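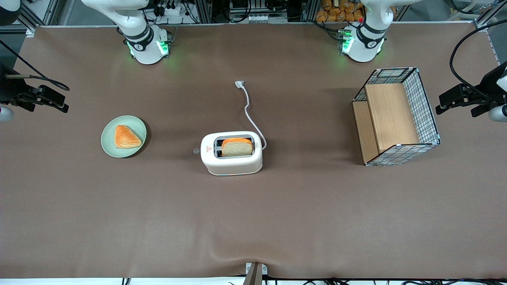

Revisión de cocina y comedor, edificio Preston
24 de marzo de 2023. Inspector: Edivaldo Caldeira

1. Extintor de CO2: conforme. Precinto intacto.
2. Campana Bedudov: no conforme. Grasa en 3 filtros; limpiar y repetir la revisión.
3. Diferencial de la línea de enchufes: conforme. Dispara a la primera pulsación.
4. Pequeños electrodomésticos: conforme. Cables sin cortes. Bandeja de migas casi llena, vaciar.
5. Salida de emergencia: conforme con observación. Luminaria 7 sin batería desde diciembre. Repuesto pedido a Ridus.
6. Botiquín: falta gasa estéril.

Plazo para los puntos 2 y 5: siete días.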